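Two Arms for the Dinner Table

A small firm wants to rent you a pair of hands for the dishes. We spent a day with the kit to see what the money buys.

By Ekkachai Phromma

The kit arrives in 4 boxes, and the heaviest of them is the one with the least in it. This is the base plate, a slab of steel that goes under the two shoulders and keeps the arms from walking away when they move fast. I carried it up the stairs myself and I do not recommend it. Take a friend, or take the lift if your building has one.

The product is called Pollon and it is sold by Dremska, a company that until last year made only sorting machines for post rooms. Now it wants to come into the home, or at least into the places which look like a home: small guest houses, canteens, the kitchen of a day center. Pollon is a pair of arms, a pair of grippers, a camera at head height and a service contract. You pay 660 a month for all of it, with a minimum term of 12 months. For this you get the hardware, the updates, and a person in Drandilport who answers the phone until eight in the evening.

I wanted to know one thing. Can it clear and set a table, with ordinary dishes, without me holding my breath?

The installation took me most of Thursday morning. The manual is good and the drawings are large. You bolt the shoulders, run the cables, put the camera on its pole and start the setup program, which asks you to move each joint by hand to its end and back. After this it asks for the surface. Dremska advises a matte table, light in color. Mine is dark and polished, and it throws the ceiling lamps back at you. I decided to keep it, as most people who buy a thing like this will also not buy a new table for it.

Then you teach. Pollon does not come with knowledge of your dishes. You guide the arms through a job with two handles, many times, and the system learns from what you have shown. The company calls this "lessons". I began with the simplest set I could think of: two bowls, a plate, a knife and a fork.
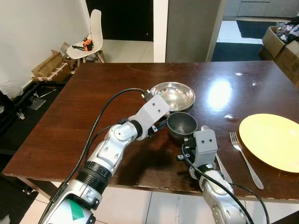

Cletus Abernathy told me I was making life too easy for the machine. A table with five things on it is a table in a catalog, he said, and he would believe in the product when it could handle the mess after a birthday, with wet napkins and somebody's glasses under the bread. He also asked why anyone would pay a monthly fee for a job that a teenager does for nothing.

The second objection I cannot answer, as I have no teenager. The first one is fair, but I think he underestimates how difficult the easy table is. A bowl is a kind object. It has a rim, the rim is thick, and you can take it from any side. A fork is not kind at all. It lies flat, it is thin, and the fingers must come down almost to the wood before they close. If they stop a few millimeters too high they close on air. If they go too low they press on the table, the motor complains and the whole arm goes into its safe position, and you must press the green button and begin again. I pressed the green button very often.

The software helps you with this more than I had expected. After each lesson it shows you the path of both grippers as two lines, and you can mark the part which was bad. It does not delete the bad part. It keeps it and gives it less weight, and the person on the phone explained to me that a clumsy lesson is still worth something, provided that you finish it. I liked this idea. It made me less nervous with the handles.

What I liked less is the reporting screen. It is full of colored bars with names such as "confidence" and "flow", and the manual gives only one sentence for each of them. When flow is low, you should "consider a calmer lesson". I was calm. I would have preferred a simple number that tells me how many of the last attempts succeeded.

The grippers deserve a paragraph of their own. Each has two slim black fingers and a housing in light gray. The grip force can be set per object, and there is a ready list for glass, ceramic, metal and plastic. I used the metal setting for the bowls and it was too strong at first. Nothing was damaged, but the sound of it went through the room. One step lower and the problem was gone. It is a pity that the list cannot be extended by the user – you must send a request to Dremska, and they add your new material with the next update.
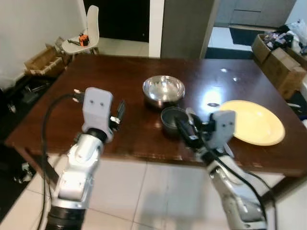
The right arm at work by the small dark bowl, the left gripper open and empty, with the plate to the right.

Two arms cost more than one, and you may ask if the second is needed. The company also offers a version with one arm, at a lower price, and for wiping or for pushing things into a line it would be enough. But think how you handle dishes yourself. You tilt a bowl with one hand to see what is inside, you hold it still while the other hand scrapes or pours, you pass a spoon from left to right without thinking. With one arm, every such job must be cut into pieces, and between the pieces the object has to be put down somewhere. I tried some of the lessons with the left arm switched off. They took far longer to teach and I was in a bad mood at the end.

With two arms the difficulty moves to another place. They share the space above the table, and they are not small. Pollon has a function that slows both of them when they come near each other, and the distance at which this begins is set in the menu. The factory value is careful. Too careful, for my taste: when two objects stand side by side, the arms become so polite that the work almost stops. I reduced it by a third and had no collision, only one moment in which I said a word that this magazine does not print.
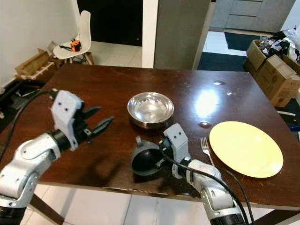
The moment passed, and I left the value where it was for the rest of the test. A more experienced user would perhaps go lower. A guest house with children running around should leave it at the factory setting and accept the slow pace.

Speed is in general the weak point. After a long afternoon of lessons, Pollon could do the simple jobs by itself on most attempts, but it does them like a person who has just woken up. It goes to the bowl, it waits, it goes a little more. I asked the helpline about this and they were quite open. The waiting is the time in which the system decides, and it becomes shorter with more lessons. Their best customers, they said, have given it 2000 or more. I asked how long this takes. The answer was that it depends, and then that some customers share the work between several employees, and then a silence.

So you should count your own hours in the price. If you run a canteen where the same dishes go to the same places every day, the teaching is done once and then it pays. If your tables change all the time, you will be a teacher for many weeks. Dremska has a service in which its own people come and give the lessons for you, but it was not offered for my region at the time of the test.

There is one competitor I should mention. Kopecký sells a single arm on rails, also for rent, which comes already trained on its own set of dishes. It is faster from the first day. The dishes are white, square and rather ugly, and you cannot use others. Which of these two you prefer depends on how much you love your plates. I have a yellow one that I would not give up for any robot, and it was on the table the whole day.

Some smaller remarks for those who are now interested. The cables are long enough, but they hang freely along the arms, and I would wish for more clips in the box. The emergency stop is large, red and exactly where your hand looks for it. The fan in the control unit is quiet, but the joints have a thin, high sound which my neighbor could hear through the wall in the evening. The camera does not like it when the sun comes in low, and the glare on a shiny table can make the system hesitate. A curtain is enough. The cleaning of the fingers is simple, they come off with a quarter turn and may go in warm water with soap.

The contract can be ended after the first term with a month's notice, and the company collects the boxes at its own cost. They also carry the base plate down the stairs. I asked this twice, to be sure.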